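Help wanted: weekend stall and kitchen help at Edska, August through the end of the season

Hi! I run Edska, which is a very small preserves kitchen with a very long folding table, and I need another pair of hands. Two pairs would be even better. If you like getting up early, talking to strangers about relish and being paid partly in relish, please keep reading.

I sell at the Flundden market and cook in the back half of the old Ragnarsson bakery building, the one with the green awning and the terrible parking. I've done the whole thing on my own up to now, plus whichever cousin was visiting. Last season I put up 1000 jars between June and the first frost, and my labels were crooked on most of them by the end. I'd like to do the same number this year and still be able to have a conversation in the evening.

There are two jobs going, and you can apply for one or both.

The stall job is market mornings. We load the van at 6, set up the table, hang the price board (chalk, so decent handwriting is a big plus!) and sell until we run out or the market closes. You'll be handing out samples, making change and answering the same question about whether the hot one is really hot. It is. You need to be able to lift a full crate and stand for a good stretch of the day. I bring a stool, but we end up fighting over it. 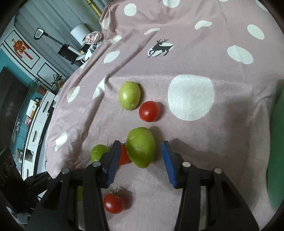
The kitchen job is afternoons, two a week, and it's more washing and chopping than cooking, at least at first. You'll peel onions, sterilize jars, weigh sugar and stick on labels. I play the radio fairly loud and I'm happy to take turns choosing the station. Once you've got the hang of my recipes I'll let you run a batch yourself, and if you have an idea for a new one I'd love to try it. The rhubarb ketchup was somebody else's idea and it outsells everything I came up with.

Pay is hourly and the same for both jobs, and I'll tell you the rate the first time we talk so we don't waste each other's time. You also get lunch on kitchen days, and any jar with a dented lid ring or a wonky label goes home with you. I pay at the end of every shift unless you'd rather have it monthly.
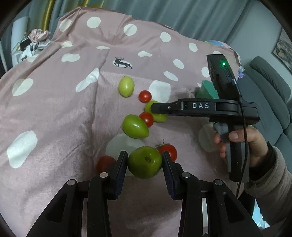 You don't need experience, and I mean that. I was doing data entry at a tile warehouse before this and had never made so much as a pot of jam. I do need you to care a little about what goes in the pot, and to be able to sort a mixed lot without asking me over every single piece. Red cherry tomatoes and green plum ones don't belong in the same pan, for a start, and a big round green tomato is going to want a knife and a lot more time than either. You'll pick that up in an afternoon. A food handler card is required in the kitchen, but if you don't have one I'll pay for the course and for the hours you spend on it.

A few things I should mention. The kitchen gets very warm. The building has stairs and no elevator, so please ask me about access before you write yourself off, there's plenty of stall work that never goes near them. You have to be 16 or older for the stall and 18 or older for the kitchen. I can't offer anything past the end of the season yet, though I'm hoping to do the winter fair too, and I'd ask you first.

I use Numero for the schedule, so you'll need a phone that can run it, or I can just text you like a normal person.

To apply, send me a few lines about yourself and which job you want. No resume needed, and please no cover letter! Tell me which mornings or afternoons you can't do and what you like to eat on toast. You can also drop a note in the Edska mailbox, number 406, inside the front door of the bakery building, or come find me at the stall. Late morning is best, when the line has died down and I've had my coffee.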